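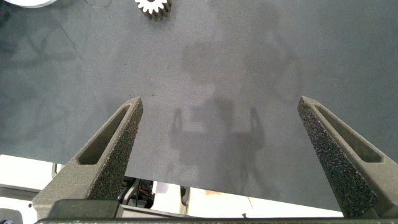
Gripper comparison: coated fingers against plain fingers
Wemcombe Automation Forum > End effectors

Yi-an Geum
Posted October 1, 2023
Our laboratory has completed a comparison of two finger sets on the Ahn arm. Each set was given 49 attempts at picking a small white gear from a grey surface. The grainy coated fingers failed 2 times and the plain Bokex fingers failed 23 times. We intend to adopt the coated set. Comments are invited before the purchase is approved.

lelach_support_desk
The difference is considerable. Was the closing force the same for both sets?

Yi-an Geum
It was. The controller settings were not altered between runs.

Ha-rang Ham
I must disagree with the conclusion. Equal force does not make an equal test, as plain fingers normally require a higher setting. We ran ours at the lower value until June and obtained similarly poor figures. I would also ask how the wrist camera performed. The arm's shadow falls across the surface ahead of the fingers, and detection may account for part of the failures.

Yi-an Geum
Detection faults were recorded separately and are excluded. The point regarding force is accepted. The plain set will be repeated at four force levels.

Ha-rang Ham
Thank you. Kindly report wear on the coating as well.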